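5.3 Arbeiten an Türen und Durchgängen

Dieser Abschnitt gilt für alle Aufbauten, bei denen der Roboterarm eine Tür greift, zieht oder drückt. Er ergänzt die allgemeinen Sicherheitsregeln in Kapitel 3. Maßgeblich ist die Risikobeurteilung, die der Betreiber für den jeweiligen Aufbau erstellt und im Pirkero-Ordner ablegt.

Vorbereitung

1. Schwenkbereich der Tür in beide Richtungen freiräumen. Taschen, Kartons und Stühle gehören weder vor noch hinter das Türblatt.
2. Raum auf der anderen Seite der Tür prüfen. Der Durchgang wird dort mit einem Schild gesperrt.
3. Tisch ausrichten und gegen Verrutschen sichern. Zwingen von Hand anziehen, danach am Tisch rütteln. Gibt die Platte nach, darf nicht gefahren werden.
4. Leitungen zum Greifer so verlegen, dass sie in keiner Türstellung zwischen Blatt und Zarge geraten. Eine lose hängende Schlaufe ist zulässig, solange sie die Bänder und den Türspalt nicht erreicht.
5. Klebeband und Markierungen am Türblatt auf festen Sitz prüfen. Lose Enden abschneiden.
6. Not-Halt betätigen, Wirkung kontrollieren, wieder entriegeln.

VORSICHT: Quetschgefahr an der Bandseite. Die Kräfte sind dort wegen des kurzen Hebels deutlich höher als am Knauf. Bei freigegebenem Antrieb nicht in den Spalt greifen.

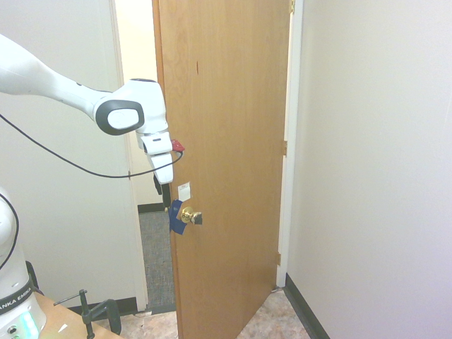
Erster Lauf

7. Geschwindigkeit auf 20 Prozent begrenzen. Der Wert bleibt für die ersten 11 Durchgänge unverändert.
8. Arm im Handführbetrieb an den Knauf heranfahren und die Greifposition speichern. Die Finger sollen anliegen, ohne das Türblatt zu verspannen.
9. Tür in kleinen Schritten öffnen. Nach jedem Schritt den Abstand zwischen Handgelenk und Türkante kontrollieren.
10. Endlage speichern. Die Tür darf den Anschlag nicht berühren.
11. Rückweg auf dieselbe Weise einlernen. Ein rückwärts abgespieltes Öffnungsprogramm ist kein Ersatz.

Hinweis: Meldet die Steuerung den Fehler 151 (Kraftgrenze überschritten), die Kraftgrenze nicht erhöhen. Zuerst Greifposition und Tischstellung prüfen. Ursache ist meist ein Tisch, der sich gegenüber der gespeicherten Lage verschoben hat.

Betrieb

Während der Fahrt bleibt eine eingewiesene Person mit dem Zustimmtaster in Sichtweite. Sie steht außerhalb der Reichweite des Arms und nicht im Durchgang. Führt die Tür zu einem Fluchtweg, ist der Betrieb nur zulässig, wenn ein zweiter Ausgang offen und ausgeschildert ist.

Nach jedem Umstellen des Tisches gilt der Aufbau als neu, und die Schritte 1 bis 6 sind zu wiederholen. Die Prüfung wird mit Uhrzeit und Kürzel im Formblatt Berhe eingetragen.

Bei Pausen den Arm vom Türblatt lösen und in Ruhestellung fahren. Leuchtanzeigen am Sockel ersetzen das Abschalten nicht. Vor Arbeiten am Greifer den Antrieb sperren und den Schlüssel abziehen.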